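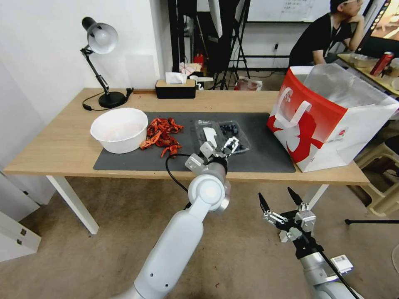
Catalogue No. 14, page 5

Saris Canopy Cover for Light Aircraft

We've been sewing covers for small aeroplanes at Nelimside for a good many years now, and the Saris is still the one most of our customers come back for (often with a second aeroplane to dress, lucky things!). It wraps over the canopy and down past the door sills, and fastens under the belly with three padded straps, so there's no bare buckle to knock against your paintwork when the wind gets up across the apron.

The outer cloth is a silver-coloured acrylic and the lining is a soft brushed cotton that's kind to perspex. Do give the canopy a rinse before you put the cover on, as grit is the great enemy of clear plastic. Aerial cut-outs are made to your own measurements, and Lowri Prydderch in the workroom will happily ring you if anything on the order form looks odd to her.

Available for most two- and four-seat types, high wing or low. Tailwheel owners, please tick the box. Storage bag included. Registration lettering is $100 extra, in navy or charcoal colour only.

Orders received by Wednesday noon join that week's cutting list. Engine plugs and pitot covers are on the next page.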